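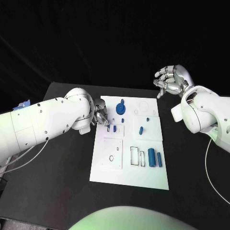 Progress Report to the Brondura Fund
Grant: Residential Retreats and Pastoral Care Training
Submitted by Seixas House, 2021-12-05

1. Purpose of this report

The grant agreement asks for a written report at the midpoint of the funded period. It covers work since April under the two funded lines: weekend retreats for adults in recovery or bereavement, and training for lay people who lead prayer and listening groups in local churches. Spending is reported separately on the Fund's own form and is referred to here only where it affects the schedule.

2. Retreats

The work plan called for 13 retreat weekends over the full grant period. Seven have been held. All took place at the Storevel site, which has the chapel, the dining hall and enough single rooms to run a weekend without asking guests to share. One weekend was moved to a later date after the well pump failed, and everyone registered for it was offered the new date or a refund of the deposit.

The format has not changed from the application. Guests arrive in the evening, eat together and attend a short opening service. The following day has two teaching sessions, an hour of silence after lunch and individual prayer appointments through the afternoon. The weekend closes with communion and a meal. Phones are handed in at the door by agreement, and guests with children or relatives in care leave the house number with the family.

A total of 53 guests have attended so far. Bereavement weekends fill early. Recovery weekends do not, and two of them ran below the minimum we had set for ourselves. We have kept them on the calendar, as the smaller group allowed longer appointments and the fixed costs of the site are the same either way.

Written feedback is collected on the last morning. The form has been shortened from four pages to one, and more of them now come back.

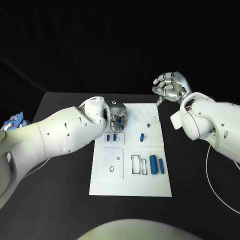 One guest wrote that the hour of silence was the hardest part of the weekend and the part she would come back for. Another asked for less teaching and more time outdoors. A third objected to the length of the opening service, which has since been cut to half an hour.

Follow-up remains weak. The application promised a phone call to every guest within a month of the retreat. Calls were made after the first four weekends and were incomplete after the others. The task has been moved from the retreat leaders to the office, with a dated list kept for each weekend.

3. Training for group leaders

The course runs for ten evenings and uses the Ludoleck workbook, which we adapted for church use with permission. Units on listening, confidentiality, grief and referral are finished. The unit on forgiveness has been rewritten after the first group found that it moved too fast for people dealing with family harm. The new version separates forgiveness from contact and states plainly that a group leader must not press anyone toward either one.

The target for the grant period is 90 trained leaders. The first course is complete and the second is at its sixth evening. At the present rate the target will not be met by the end date. We propose to add a daytime course in the spring, which would use the same workbook and could be held at Storevel during weeks when the site is otherwise idle.

Each leader completes a background check and signs the safeguarding policy before meeting with a group. Two applicants have been asked to wait until their paperwork is in order. 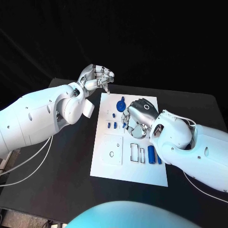 A pastor from one of the partner churches replied that evening courses shut out the retired members who do most of the visiting in his congregation, and that he would send people to a daytime course if it ended before school pickup. Two other churches gave similar answers. A fourth prefers to wait until its own building work is done.

4. Changes requested

We ask the Fund to approve the following:

Transfer of the unspent travel line to the daytime course, for printing and lunches.

Extension of the retreat schedule by two months to make room for the postponed weekend.

No increase in the total grant is requested.

5. Next period

Six retreat weekends remain. The second evening course will finish, and the daytime course will open if the transfer is approved. Overdue follow-up calls will be completed before the next retreat. The revised forgiveness unit will be sent to the Fund with the attendance records.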